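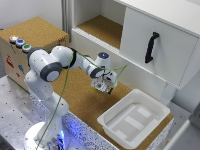

Page last changed: Sunday, May 9, 2021

So I have become a person with opinions on cork. It started with the desk, which had been bugging me all winter – every pen that rolled, every mug I set down, clack clack clack. My friend Delyth Ruddock swears by the stuff and kept telling me to just cover everything already. I bought 20 feet on a roll, way too much, and spent a whole evening flattening it under cookbooks!

The offcuts were the fun part. I lined a shelf with one (a white cabinet with a brown cork floor looks so good, I don't care what anyone says) and stuck another on the lid of a cardboard box that was headed for recycling. Now it's the box I keep stamps in.

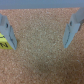
Cork does have its annoying side, and mine is crumbs. Toast crumbs vanish into it completely. With all those little specks of tan and light brown and off-white, plus a kind of pinkish orange, you could lose half a bagel in there. I go over it with a soft brush on weekends and hope for the best. Next up is the windowsill, if I can find the good scissors.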